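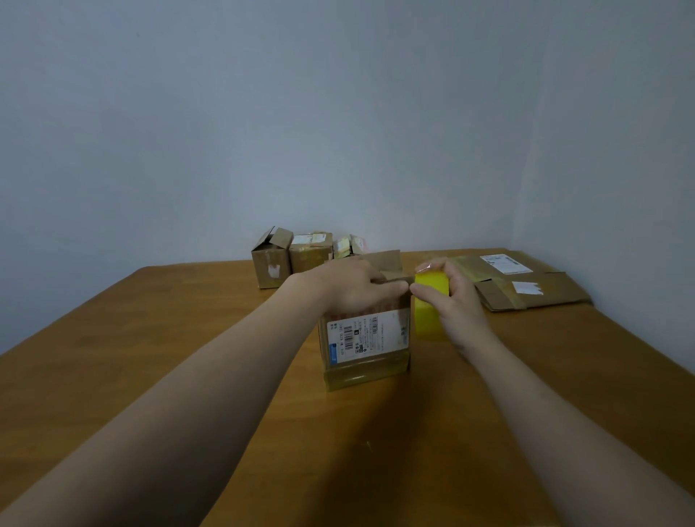
The Day the Taper Thought It Was Done: Speaker Notes

February
Posted by the packing room lead, Bramwell

Opening

Good morning, and wait for the people at the back to find chairs. Thank them for coming, it's an early slot and the coffee line was long when I passed it. Say where I work: the packing room at Bramwell, where we send out small parcels, most of them in boxes you could carry under one arm. I've taped boxes by hand for a good part of my life and I still like doing it, so nobody should take this talk as a grudge against machines. I was very fond of ours (I still am, most mornings).

Ask who has worked next to a sealing machine. If plenty of hands go up, skip the next part and go straight to the fault.

How the cell works

The Orkis cell has one arm, a tape head and a short belt. A box comes in, two side plates close on it, a paddle folds the flap down, and the arm draws the tape over the seam. A sensor in the tape head tells the arm whether tape is coming off the roll. When the stroke is finished the plates open and the box goes out to the label station, which is a Piner unit and an older one.

Go slowly over the hand version, people always enjoy this. One hand holds the flap and the other brings the roll. The hand on the flap is doing a lot of thinking. It feels a flap spring back, or a corner that's gone soft, and you press a little harder without ever deciding to. Our paddle pushed with the same force every time and then reported that it had pushed.

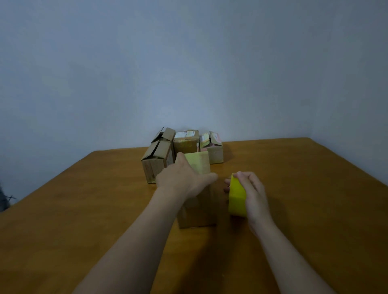 One hand on the small box, the yellow roll in the other.

What went wrong

We had sealed 2,658 boxes since the last service when the sensor began to stick. It stuck in the "tape present" position. The roll ran out, the arm made its full stroke over bare cardboard, and the screen stayed green. Twenty-one boxes went down the belt with no tape on the top seam, and the Piner unit put a label on every one of them, quite happily.

Pause there. Let them laugh if they want to, we did too, later on.

Then the part that wasn't funny. One flap stood up, caught under the paddle, and the box jammed between the plates. The belt stopped, as it should. One of our packers opened the guard door and reached in to pull the box free. Opening that door is meant to drop the power to the arm, and it did. But the side plates run on air, and the air was still on. When the box moved, the controller saw a clear space and closed the plates again, 8 seconds after the door had opened.

Say this plainly and early so they don't sit there worrying: a bruised wrist and a torn cuff, and the packer was back at work the next day. I have thought about it a great deal since. That door had been there for years and all of us believed it stopped everything.

Don't rush this section. Last time I hurried and somebody had to ask afterward which part had moved.

What we did

We hung a lock on the air valve that same afternoon and put a tag on the cell. It stayed off for nine weeks. I know that sounds like a long time for a valve and a sensor, and the front office mentioned it more than once. Zakusero, the firm that looks after our guarding, came in and traced every line to the plates. They fitted a dump valve wired to the door, so opening it lets the air out as well, and a restart now needs a button you can't reach from inside the guard.

The tape sensor was swapped for one that measures the roll turning. If the arm moves and the roll doesn't, the cell stops and asks for a person.

All through those weeks we taped by hand at the tables. Mention sore thumbs. Mention too that some of us had got rusty and used far too much tape.

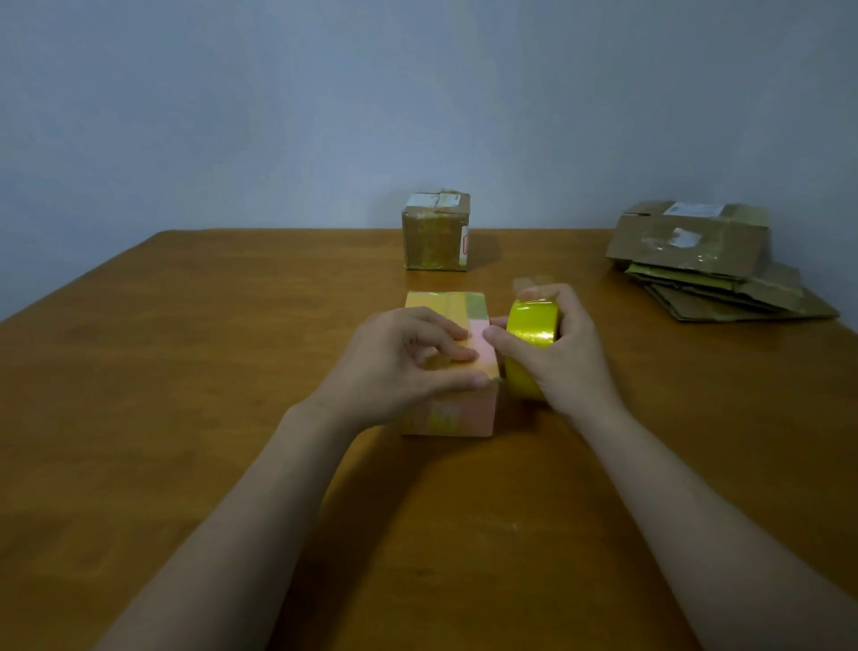
Fingers over the top seam, tape roll held just beside the box.

If there's time

Tell the story of the training sheet. It said "open door, remove box, close door," and had said so since the cell was put in. The new one starts with the valve and has you check the air gauge before a hand goes anywhere near the plates. I'll have copies by the door, please take one home and cross out whatever doesn't fit your own machine.

Last thing to ask them: go back and find out what your guard door really turns off. Try it with the maintenance people there. Then questions.

Comments

Night shift packer commented: We have the same plates on our line. Asked about the air today and got three different answers. Thank you for this.

Reader in Zakusero's area commented: Did you keep the old sensor as a backup or take it out completely?

Packing room lead replied: Took it out completely. Two sensors that disagreed would have kept us all guessing.

Retired line mechanic commented: Don't forget springs and raised loads! Same trouble as air, they hold on after the power is gone.

Guest commented: Is the training sheet posted anywhere? I had to leave before the end.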